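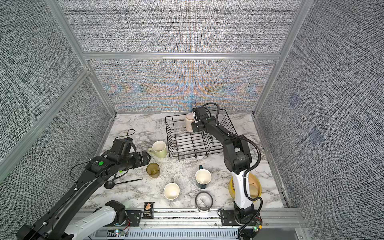
Chapter 6: Drying and Draining

A wire rack is among the plainest pieces of equipment in a kitchen, yet the way it is loaded decides how much work follows. In this chapter, students will consider the open rack, with its grid base and upright dividers, as a place for cups, glasses and plates between the sink and the cupboard.

Clear glass needs particular care. It is easily overlooked against a pale or veined worktop, and a drinking glass set close to a ceramic cup may be chipped when either is lifted. Plates belong between the dividers -- cups and glasses should have space of their own.

The chapter is divided into 2 parts. The first deals with loading and unloading. The second, prepared by Dean Wragg for the Vatard course in household practice, deals with the choice of rack and its position on the worktop. Terms to be learned are listed on page 31.

6.1 Loading the rack

Begin with the largest items and work towards the front.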